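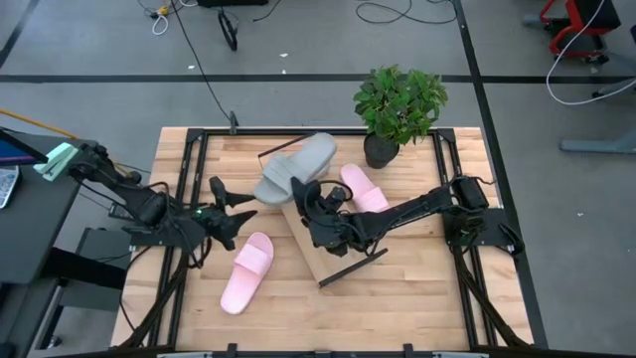

Carpet pad compression, second round

Last updated: May 31, 2025

Picking up from the first round, which I stopped early when the pressing foot worked loose. Same question as before: which pad should we put under the low loop carpet going into the Momcombe rental units, and does the heavier one earn its price.

Samples are 7 squares cut from three rolls. Three from the Telik rebond, two from the Didenko flat rubber, two from the plain foam that came with the Dullard order. I wanted a third piece of the foam but the end of the roll was creased and I didn't trust it. Each square is marked on the underside with the roll and a letter. Telik B has a hard lump near one corner, a bit of some denser scrap in the rebond. Left it in, as the customer would get it too.

Load is 100 pounds on the round foot, down and up, with the carpet laid over the pad and not stretched. I know a stretched carpet spreads the load better. Doing it loose is harder on the pad and gives the same treatment to all of them.

Thickness

Measured at the center and at four points halfway out, before the run, right after, and again the next morning. I use the morning number for everything below. Measuring right after flatters the rubber and is unfair to the foam, which takes hours to come back. In the first round I mixed the two readings in one column and had to throw the column out. Separate columns now, please keep it that way if you fill in the sheet.

Telik A came back to 82 percent of its starting thickness. Telik C was close behind it. Telik B was better than either at the corner with the lump and worse everywhere else, so I would not read much into B. Both Didenko pieces held up best, no surprise. They are thin to begin with and there is not much to lose. The first foam square was poor. It has a dish in the middle that I can find with my thumb through the carpet.

The second foam square never finished. It stopped at 2,343 strokes when the skin split and the foot started dragging the foam sideways. The split runs along a line that was already faint on the underside before the test – I had noted it as a fold mark. Check the rest of that roll for the same line before any of it goes out.
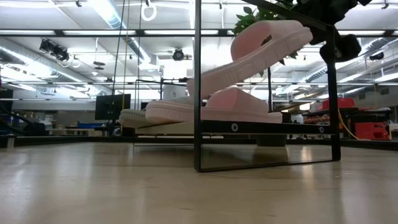
The round foot stands in for a heel, and it is a generous one. What it doesn't tell us is how the carpet feels to someone in light shoes, and that is the complaint we get from the rental people. Hard work boots on a thin pad feel fine to whoever is wearing them. A slide sandal with a thick ridged sole, like the pink ones on the rack, has cushion of its own and hides a thin pad too. Bare feet and socks hide nothing. So for the walking check I am going to ask for socks only, and I'll write the pad letters on the tack strip side where the walker can't read them.

Also for the walking check: lay the squares side by side under one piece of carpet with no gap at the joints. Last time I left a finger's width and everybody felt the gap before they felt the pad.

Seams

Tried hot melt seams over all three pads with scrap carpet. Over the rubber the seam sat flat and set quickly. Over the foam it peaked slightly, more so where I had leaned on the iron. Over the Telik it was in between. My iron setting was one notch higher than the tape calls for, left over from the stair job, and I didn't notice until the foam seam. Redo the foam seam at the right setting before blaming the pad.

Tape from the opened box had picked up dust and I used the new box for all of these. The old tape is fine for practice.
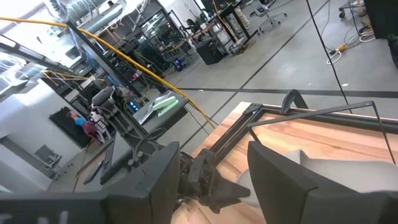

Wesley Tarrant, floor covering bench

Where I am leaning at the moment: Telik in the bedrooms, Didenko in the hallways and at the entry. The hallway is where the loop carpet gets pulled about by suitcases and carts, and a thin firm pad keeps the backing from flexing. In the bedrooms the rubber would last but it feels like a rug on concrete. The foam I would use in a closet and nowhere else.

That means two thicknesses meeting at each bedroom door. The step is small enough to lose under the door if the Telik edge is skived back a hand's width. I tried it with a utility knife and got a ragged slope. A long fresh blade held almost flat did better. Rebond wants to crumble at the thin end, so a strip of tape along the edge first helps.

To do:
- Redo foam seam with iron at the marked setting.
- Unroll the Dullard foam and look for the fold line.
- Cut one more Telik square, away from any lumps, to replace B.
- Ask Didenko whether the flat rubber can sit over old adhesive. The Momcombe slabs have plenty of it.
- Tighten the pressing foot before each run and initial the sheet.

Cut squares are stacked flat with nothing on top of them. Leave them that way until the walking check.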